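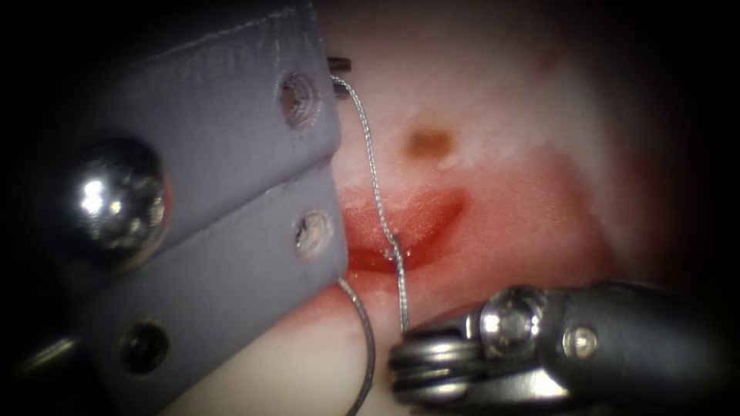
Dendbridge > Robotics Lab > Get involved > Open calls

Call for participants: the Gronow gripper and controller trial

Do you like fiddly work? Can you thread a needle, tie flies, repair a watch strap or close a wound? Then we would love to borrow your hands for a couple of sessions this spring!

We are the Jollham group at Dendbridge, and we spend our days on the small end of robot surgery - the last few centimetres, where a pair of jaws has to pick up a curved needle, push it through soft tissue at a sensible angle and let go at the right moment. We have two sets of jaws to compare (a broad, blunt pair and a long, narrow pair) and two ways of driving them. The newer of the two controllers is called Gronow, and we have been building it since December. The older one is Dillach, which most of our own people learned on and which some of them will defend over lunch at great length.

What we want to find out is how the jaws and the controllers get along with each other. Our own stitches can only tell us so much. We have 764 of them logged, nearly all made by the same few people, and by now we have picked up habits that suit the kit. A fresh pair of hands will grip the needle too near the tip, or come at it from an odd side, or let the thread loop where we would have pulled it snug, and all of that is hugely useful to us.
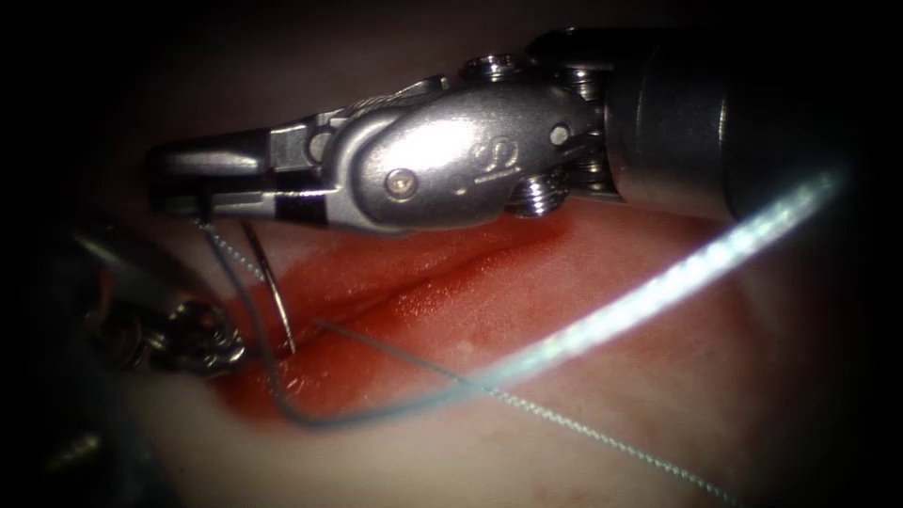 Each person comes in for two sessions. In the first you get to know the hand controls, starting with simple pick-up and pass tasks before you go anywhere near a needle. In the second you put in a running stitch with each pairing of jaws and controller, in an order drawn by lot. All the stitching is done on practice tissue and there are no patients involved at any stage. You sit at the console, watch the close-up view on the screen and take as long as you like over each stitch. We record the view and the movements of both arms. Afterwards there is a short form and a chat about what felt good and what drove you mad. Please be blunt! The last round of complaints got us a much better foot pedal.

Who we are looking for

We want two kinds of people, and we want plenty of both:

- People with some suturing experience: surgical trainees, theatre nurses, vets, veterinary nurses, dental students. You don't need to have touched a robot before.
- People with none at all, but with steady hands and some patience. Sewing, model making, electronics and jewellery work are all good backgrounds.

You should be 18 or over and able to sit comfortably at a console with breaks. Glasses are fine. Left-handers are very welcome, as we have had far too few. If you have used Dillach before, tell us when you write - it won't rule you out, but we will put you in a separate group.

What you get

We pay £300 once both sessions are done, plus travel within the county. Tea, coffee and decent biscuits are laid on. You will also get a copy of your own recordings, and anyone who wants to stay on afterwards can have a go at knot tying, which isn't part of the trial and is the most fun you can have in our building.

How to take part

Write to Gwenllian Mathias at the Jollham group office with a few lines (400 words at the very most) on what you do with your hands and which days suit you. No CV needed. Madalena Torres looks after the bench and the instruments and will be with you in both sessions, so any technical questions should go to her - she is very happy to talk jaw shapes, cable tension and camera angles for as long as you can stand it.

We will reply to everyone. If the first block of places fills up we will keep your name for the next one, unless you ask us not to. You can stop at any point, including halfway through a stitch, and your recordings will be deleted if you want them to be.

Posted 10 April 2025

Recent calls and vacancies
Research technician, instrument bench (part time)
Summer placement: camera calibration for close-up work
Testers wanted: foot pedals, second round
Dillach users' afternoon: sign up for a slot
PhD place in thread tracking and tension control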